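Vevov ハンドグリッパ製作メモの続きです。前回の投稿に質問をもらったので、引用して答えてから進捗を書きます。

2018年11月22日(木) Dakelwood wrote:

> こちらでも Vevov の片手分を印刷中です。いくつか教えてください。
>
> 1. マーカーキューブは本体と一体で印刷していますか。別体ですか。
> 2. 爪の内側に貼るものは何を使っていますか。最初の図面には「ゴム板」としか書いてありません。
> 3. 左右を同時に持ったとき、マーカーを見失いませんか。うちでは手首を返すとすぐ飛びます。
>
> 図面は6月版を使っています。

1について。別体です。キューブは一辺80 mm で、本体とはねじ止めにしています。ねじは片手につき8本。6月版の図面では接着になっていますが、貼り直すたびにマーカーと爪先の位置関係がずれるので、ねじに変えました。修正した図面は Gundus の共有フォルダの「cube_screw」に入れてあります。6月版のキューブをもう印刷してしまった場合は、底面に下穴をあければそのまま使えます。

マーカーは普通紙に印刷して面に貼っています。光沢紙は窓際で白く飛んだのでやめました。角が浮いてきたら貼り替えです。

左右の本体は同じデータです。鏡像にはしていません。両手で構えるとこうなります。

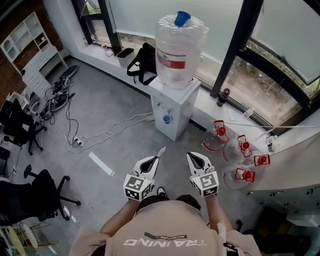
## 両手で持ったときの追跡

3について。見失います。特に両腕を前に伸ばしてから内側にひねったときです。キューブの面がカメラに対してほとんど真横になると、隣の面が見えていても検出が途切れることがあります。

設定で変えたのは次のとおりです。

- 露出を固定にした。自動のままだと、窓の方を向いた瞬間にマーカー側が暗くなる
- 検出の最小サイズを下げた。誤検出は増えたが、後段で捨てられる範囲だった
- 途切れた区間は前後から補間し、長い区間はその試行ごと捨てる

これで室内の確認用の記録を1本とり直しました。長さは3分、途切れは合計で813フレームです。多いのは窓に向かって動いている区間で、壁側を向いているときは問題ありません。上側の窓は曇りガラス状ですが、それでも明るさの差は大きいです。昼はカーテンがほしいところです。

爪の開閉は、幅の読み取りがまだ安定していません。厚いものは問題ないのに、布や紙のような薄いものをつまむと、完全に閉じたときの値とほとんど区別がつきません。いまは薄いものをつまんで持ち上げる動作だけを繰り返して、値のばらつきを見ています。

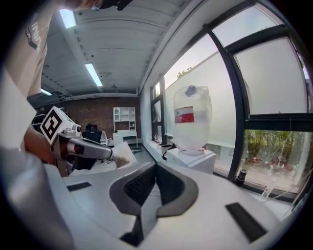 薄いものについては、前回のスレッドで、値の差を出したいなら爪先だけパッドを厚くしたほうがよい、幅の読み取りを細かくしてもがたつきを拾うだけだ、という意見が出ていました。試した範囲ではそのとおりで、読み取り側のフィルタをいじってもあまり変わりません。がたの原因は爪の付け根の軸です。軸穴を少しきつくしたものを印刷してあるので、次に組み替えます。

## パッド

2について。表面に細かい網目のあるシートを、爪の内側の形に切って両面テープで貼っています。Drummond の端材箱に入っていた黒いシートで、型番はわかりません。平らなゴム板も試しましたが、ペットボトルのような丸くて滑るものだと回ってしまいました。

切り出し用の型紙は爪の輪郭より少し小さくしてあります。輪郭いっぱいに切ると、閉じたときに縁どうしが当たって先端が開きます。左右とも同じ型紙で、片方は裏返して使います。 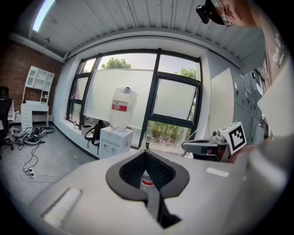 爪の内側。左右とも網目のパッドを貼った状態。

## 残っている作業

- 爪の付け根の軸の組み替え(左右とも)
- 爪先だけ厚くしたパッドの型紙
- キューブのねじ穴まわりの補強。締めすぎると層が割れる
- 手首を返したときの追跡。キューブを傾けて付ける案があるが、まだ試していない

傾ける角度は決めていません。Dakelwood のほうで先に試すようなら、取り付けたときの角度と、途切れたフレーム数を教えてもらえると比較できます。記録の長さも書いてください。

それと、工作室の印刷機は白のフィラメントが残り少ないです。キューブは白でないとマーカーの余白が取りにくいので、別の用途で印刷する人は他の色を使ってもらえると助かります。

Gundus 工作室 Vevov 製作担当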